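Moot court room notebook, November, 7:40 in the morning

Still on the casebook problem for the first-year contracts course, and I said I'd write it all down before the faculty meeting so we don't go over the same ground again.
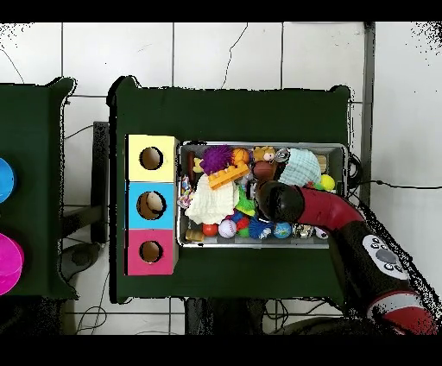

So, the numbers as of last night. The old reading bank has 1,049 cases in it, and 330 of those have no summary at all, just a citation and somebody's initials. I started on the gaps in the sales section and got through a decent chunk, but wow, is it slow going (I'd forgotten how long judges could write in the seventies). Each one takes me a good half hour if I do it properly, with the facts, the holding and one line on why a first-year should care.

Sieglinde Engelhardt thinks we should drop the unsummarized ones and be done with it. I get it, but a few of them are the only cases we have on late delivery, and the Druddale moot problem leans hard on late delivery this year. We can't very well hand the students a problem and then take away the reading! My vote is to keep the late delivery ones, park the others in a separate folder and look again in spring.

Moot problem, while I'm at it. The two sides are Cloritz (the seller) and Vundlow (the buyer), and the contract is for 144 industrial pumps. I changed two things in the draft:

The notice clause now says "in writing" and leaves it there. The old version had a whole paragraph on fax machines, and last year's teams spent half their time arguing about what a fax machine was.

The damages figure is now $3,895 per pump. The earlier draft had one price in the statement of facts and another in the exhibit, and one of the teams caught it during the practice round. Good for them, embarrassing for me. Somebody please check Exhibit C again, I've read it so often that I can't see it anymore.

Still undecided: whether the respondent gets the frustration argument. I wrote it in, took it out, and put it back in yesterday afternoon. With it, the respondent has a real fighting chance. Without it, the bench is going to be asking the same two questions all evening. Leaving it in for now, please scribble in the margin if you hate it.

The Chareonsuk writing prize entries are in the blue folder on the shared drive. I've read about half. Lots of good stuff on consumer arbitration, and one really lovely paper on landlord and tenant law that goes over the word limit by a mile. Do we enforce the limit or not? The rules say "may be disqualified," so I guess it's up to us. I'd rather mark it down a bit and keep it in.

To do before the meeting: print the new problem, send Sieglinde the list of late delivery cases, find out who has the key to the robing closet, and book the second room for the practice rounds. The big one is taken until four.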